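Katene Bursary

The Katene Bursary is a study award for students in skilled trades and technical programs at the two-year colleges of the Cilside area. It pays for tuition, tools and exam fees, and it is one of the best-loved awards in the region, with a spring ceremony that fills the Cilside college hall every year.

History

The bursary grew out of a tool fund at the Proltard works, where apprentices could borrow money for their first set of wrenches and pay it back over the winter. When the works closed its training school, the money left in the fund was moved to the college and given its present name, after the street where the school had stood. The first round went to just 2 students, both in machining. Welding, surveying and dental technology were added soon after, and the list has kept on growing!

Awards

Up to 21 full awards are made each year. A full award covers tuition for two semesters and comes with a tool grant of $700, which students may spend at any supplier they like. Smaller grants pay the fee for a first licensing exam, and a student who fails may apply once more for the retake. Part-time students are welcome, and they often make up a lively share of the applicants.
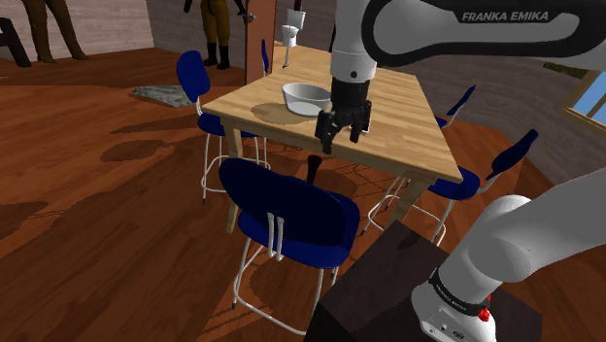 Simulated robot arm and gripper at a dining table.

Eligibility and selection

Applicants must have finished one semester at a member college and be enrolled in a program that leads to a certificate or an associate degree. There is no age limit, and the oldest winner so far was over 34 years out of high school. Forms open in October and close in February. Each applicant sends a transcript, a letter from an instructor and a short piece of writing on a job they have done well, whether paid or not. Readers from the colleges score the writing first, before they see any grades.

The Stistero Prize

The Stistero Prize is a separate honor given to one bursary student at the end of the school year for a finished project. Past winners have included a rebuilt hay baler, a set of survey maps of the Cilside footpaths and a wonderful folding workbench that is still used in the college wood shop. The winner receives a brass plumb bob along with the prize money.

See also

Cilside college hall
Proltard works training school
Apprentice tool funds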